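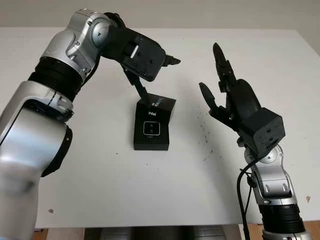 Mirkden cell: gripper on the left arm, multi-fingered hand on the right, small black block with rod on the table between them.

mirkden-cell

Setup and maintenance notes for the two-arm table cell at Cellthorpe, plus the config files and check scripts that go with it. If you only want to run the cell, read "Start-up" and "Table" and leave the rest.

Status: in use. Last big change in June, when the right wrist module was swapped.

What is in the repository

config/ – joint limits, tool offsets and speed caps for each arm
checks/ – scripts run at start-up and after any repair
log/ – plain text repair log, newest entry at the top
tools/ – small helpers, mostly for reading the log

Names used in the files

"Left" and "right" mean left and right as in the picture. The older scripts used A and B, and a few comments still do. A is left.

The left tool is the two-finger gripper in the rectangular housing. The right tool is the black hand. Its thumb-like finger is called T in the config and the others are numbered from there. Don't renumber them, as the log refers to fingers by these names.

Start-up

Clear the table of anything you don't need.
Check that the cable on the right arm hangs free and isn't trapped at the wrist.
Power on the left arm, wait for it to report ready, then power on the right.
Run checks/home. Both arms move at reduced speed.
Run checks/tools. The gripper opens and closes, then each finger of the hand moves in turn.
If either check fails, stop and look at the log before trying again. A second attempt without a fix has cost us a finger joint before.

The whole thing takes 7 minutes when nothing is wrong. Most of that is the hand.

Table

The top is white, so dirt shows up quickly. Brush crumbs and specks off before a run and again after. Use a dry brush first and a damp cloth second – the other way round smears it. Stains that don't come off can stay unless they are where an object has to be placed, in which case tell Edin Matić.

The small black block marked "intel" has its own config entry (table_block). If you move it, measure its new position and update the entry before running anything that sends the left gripper low. The rod is also modelled, as a straight line with a 14 mm margin on all sides. The margin is for the gripper fingers only. The hand is kept out of that area altogether.

Left arm

Wipe the casing with a soft cloth. No solvent on the black joint bands.
Check the screws on the gripper housing every 2 weeks. They are to be snug, and thread lock goes on the ones marked in config/left_tool.
Finger pads are a wear part. Change both together, then run checks/tools and write the new closing width into the config.
Don't lift the arm by the gripper housing.

Right arm

The hand needs more attention than the rest of the cell put together. Before a session, with the power off, move each finger by hand through its range. It should feel the same all the way. A gritty feel near the knuckle usually means crumbs – blow it out gently and try again. If it still catches, don't power it on.

To take the hand off:

Park the arm with checks/park_right.
Power off both arms, left included.
Unplug the cable at the arm end first, then at the wrist.
Hold the palm from below and undo the mounting plate. The last screw is the one nearest the palm.
Put the hand down on its back on foam.

Fitting is the reverse. After fitting, the tool offset must be measured again even if it is the same hand on the same plate. Krešimir Trajkovski tried reusing the old offset in June and the fingertips came down 2 mm low.

Known problems

checks/home sometimes reports a timeout on the right arm when the room is cold. Wait and run it again. This is the one check you may simply repeat.

The hand draws more current on the first closing of the day than on later ones. Cause unknown, logged each time.

The Hodžić adapter drawings in config/old don't match the plate now fitted. Kept for reference, don't order from them.

Writing in the log

One entry per job. Give the arm, the part, what you found and what you did. Include the output of the check you ran afterwards. "Fixed" is not enough for the next person to work from.

Contacts

Hardware and spares: Edin Matić
Config and check scripts: Krešimir Trajkovski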